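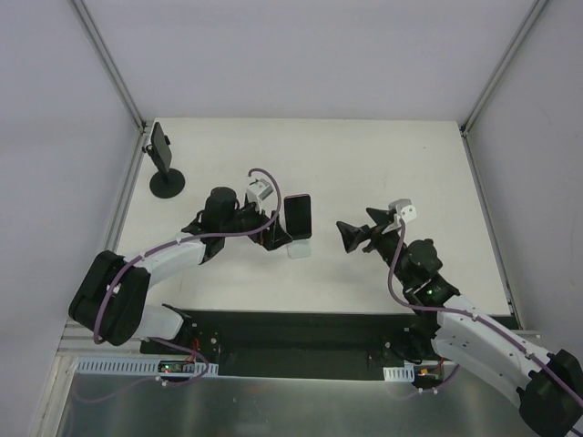 Black phone, white table.

Merlow Shared Office, desk and table group
Minutes of the meeting held 7 Sep 2020, back room, Gasitz Building

I took the notes again this time, so if something is missing it's because I was talking (I talked a lot under item 3, sorry!). We had seven people at the start and lost a couple before the end. Apologies came in from the front desk and from the upstairs tenants, who sent their comments by email, and I've put those in where they fit.

1. Last minutes

The April minutes were read and agreed with one change. I had written that the group would "replace" the white table, and what we said was "clean." Fixed now. The old shelf by the kitchen door is still there and still leaning, so that one rolls over.

2. The white table

Everybody likes the table and everybody has a complaint about it. It's a good plain white top, easy to find things on, and it shows every little speck and scuff. The upstairs email asked if we could cover it with a cloth. We went back and forth on that for far too long and the answer is no cloth, it slides, and then your phone slides with it. Two of us tried the melamine sponge on the little marks last month and some came off and some are there for good. We agreed to wipe the top down with a damp rag at the end of the day and stop worrying about the rest.

Coffee stays off the table. We've said this before and I'm writing it down again.

3. Phones and phone stands

This was the big one. The office phone (the black one we all share for deliveries and the door) keeps getting put down anywhere, flat on its face, under somebody's folder, and then it rings and there's a hunt. I timed the last hunt at seven minutes, which I thought was funny and the person on the doorstep probably didn't. So the proposal was a proper stand with a proper place, and I was all for it.

We talked through three kinds. The first was the folding wire type, which costs next to nothing and tips over if you tap the screen with any force. Then there's the wedge type, and the one the front desk borrowed was fine for watching something but hid the bottom of the screen. The third was the round-base type from Skinda, a flat disc with a short neck. People liked that it takes up so little room and that you can turn it with one finger. The worry was the neck: one member had a similar one at home that loosened up and slowly bowed forward all day long until the phone was looking at the table.

Black or white, then? I said black, so you can find it on a white top. Somebody else said white, to match. We voted and black won, and I am not going to pretend I wasn't pleased.

Next came where it lives. The choices were the front corner nearest the door or the rear left, out of the way of elbows. I wanted the front corner at first, but things at the front get swept off by coats and bags (the mug, the tape dispenser, the mug again).
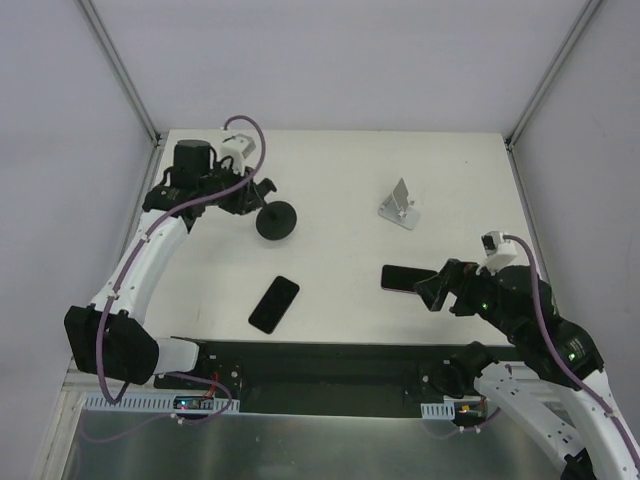 We settled on rear left, and the stand is to be set down flat with a bit of space on every side so that nobody has to move three other things to get at it. Folders go in the tray on the windowsill and nowhere near the phone, please.

The upstairs email also asked for a charging stand. We looked at the price and decided to leave it for now. The plain charger stays plugged in by the printer, and whoever closes up puts the phone on it overnight. First person in brings it back to the table. If the screen needs cleaning, use the soft gray cloth in the drawer, not a paper towel and please not a sleeve.

4. Money

We have 224 dollars in the table fund, counting what was left from the spring sale. Two Skinda stands will come to about 20 dollars with shipping, one for the white table and one for upstairs, who were very nice in their email and didn't even ask for one. Agreed by everybody. I'll order them and put the receipt in the envelope.

Khosravi, the print shop next door, offered us a leftover desk mat for free. Kind of them, but it's enormous! We said thank you and suggested they try the Gasitz lobby.

5. Drawer tidy

Short item. The drawer has old cables in it and most of them fit nothing we own. Anything with no label goes into the box on the floor, and the box gets emptied before next time. If one of those cables is yours, come and get it. The two spare phone cases are also up for grabs, though one has a cracked corner. Tape, scissors and the little notepad stay in the drawer.

A question came up about the keys with the blue tag. They open something. We tried the cupboard, the mailbox and the bike room and got nowhere, so they've gone on the hook with a note.

6. Anything else

The leaning shelf: see item 1. Someone offered to bring a level and two longer screws.

There was a request to make the phone's ringer louder. It's now at the top setting, and if that's unbearable by the end of the week we'll turn it down a notch and talk about it next time.

To do:
Order two black stands (me)
Wipe-down note for the wall, in large letters (me)
Cable box emptied (whoever is in first next month)
Reply to upstairs with a thank-you (front desk)
Level and screws for the shelf (the person who offered, you know who you are)

Next meeting is in the same room at the usual time. Bring your own mug and keep it on the windowsill.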